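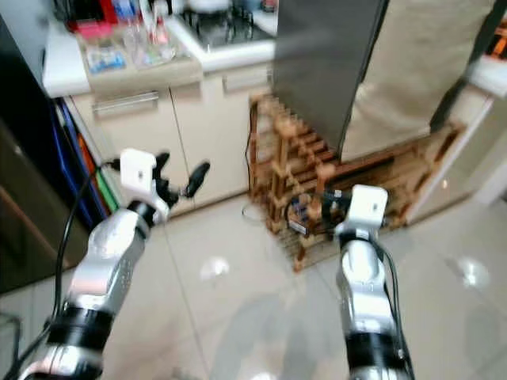
Last changed: June 2026

Flokell Home Forum > Kitchens > Small kitchen, too much stuff on the counter

erica_fagundes
We have a short run of white counter with the cooktop at the right end. The left side has turned into a parking spot for clear plastic containers and glassware. It's all sort of corralled in a tray area but it still eats up the space where I'd like to chop. Base cabinets are cream with long silver handles. What would you move first?
-- Érica

pantrymoth
The plastic. Glasses get used every day, containers don't. Put them in the base cabinet, lids standing up in a file rack.

Botus
Disagree. If the containers go in a low cabinet they end up in a heap at the back and you buy more. I had mine down there for 5 years and hated it. Get a shelf on the wall and leave the cabinet for pans.

pantrymoth
A heap is what happens without a rack. Mine have been fine.

erica_fagundes
No wall shelf, we rent. Should have said that.

Botus
OK, then a pull-out basket. The Flirden one sits on the cabinet floor without screws. Measure inside the door first, the hinges take up more than you'd think.

tilegrout_300
Are the two handles on those doors at different heights? The right one looks higher to me. Might just be the angle, but it would bug me every morning.

erica_fagundes
I never noticed and now I'll have to go check, thanks a lot.

m_jabłońska
I'd keep everything back from the cooktop before worrying about storage. Plastic near the grates gets greasy, and the labels go first. Blue and white ones like yours looked awful on mine within a month.

pantrymoth
Agree with that. Leave a clear strip next to the burners and chop there.

Botus
Chopping next to a hot burner is a bad idea in a kitchen that size. Chop at the far left and put the glasses in the middle.

erica_fagundes
Going to try the rack first. Half of the boxes can probably go to my sister anyway. Will measure the left cabinet this weekend.

m_jabłońska
Measure the depth too -- the pipe got me.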